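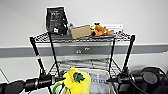
Day four with the Prinden, on the 14-day trial from Slanina, and I have started tidying up before it tidies up. My mother did the same with cleaners.

The brochure promises "effortless household sorting". The effort has been mine so far. Setting up took 13 steps, two of which were both labelled step six, and the helpline in Skudcombe plays the same bit of pan pipes until you give in and work it out yourself.

Soft things are its strong point. Give it a plush toy and a bag and it goes about the job with the gravity of a bomb disposal team.

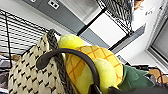 Shelves I'm less sure of. It takes an age to make up its mind about wire ones, and I've caught myself murmuring encouragement. The Cultus I tried in February was quicker, but it sulked whenever I moved a chair.

Would I pay for it? Ask me when the trial's up. I still haven't found the volume setting.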